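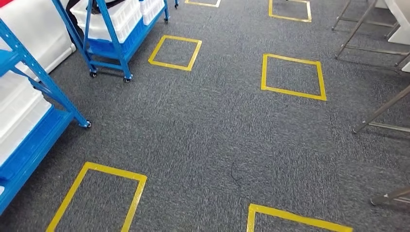

Chapter 13
Questioning a Nominee

Many public posts are filled in two stages. A leader puts forward a name, and an elected body then decides whether to accept it. Between the two comes the hearing, where the nominee answers questions in public and usually under oath. This chapter looks at what members can learn from a hearing, and at what happens when an answer is later disputed.

We follow one case throughout. The Skudthorpe assembly was asked to approve Roman Kurek as head of its audit office. The hearing opened on a Tuesday and produced 1,043 pages of written evidence. Members put 121 questions to him, and 66 of them concerned his earlier work for a contractor, Prellard. Oliwia Jabłońska, who led for the opposition, asked three times when he had left the firm. His replies did not agree with each other.

A wrong answer under oath is not always perjury. In most systems the speaker must have known that it was false, and the point must have mattered to the business in hand. Members voting on a nominee are free to apply a lower test. They may turn someone down for being vague.

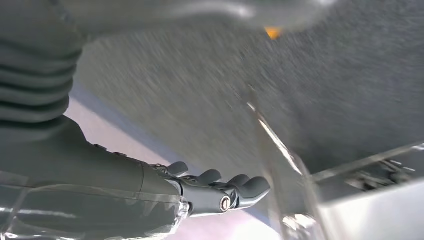
13.1 The purpose of a hearing

Hearings began as a check on favours. A leader who had to defend a choice in public was less likely to appoint a relative or a donor. Over time they also became a way for parties to speak to voters, and the length of the questions grew as a result. Read the opening exchange between Jabłońska and Kurek in Source A before going on to the next section.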